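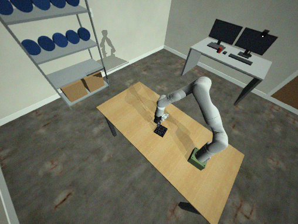

Chapter 4
Who Does What Now?

My first real job was at Dostell, packing parts on the late shift, and I was sure the robot arm coming in September would send me home for good. It didn't! What it did was take over the picking and placing (almost 3000 moves a shift) and leave me with everything around it: the odd parts, the jams, the phone calls.

My shift lead, Leonie Lanz, hated it at first. She'd spent 17 years getting fast with her hands, and suddenly the job was mostly watching and deciding. Is that still skilled work? I think so, but my pay slip took a while to agree. In this chapter we'll look at how jobs get split up, starting with hers.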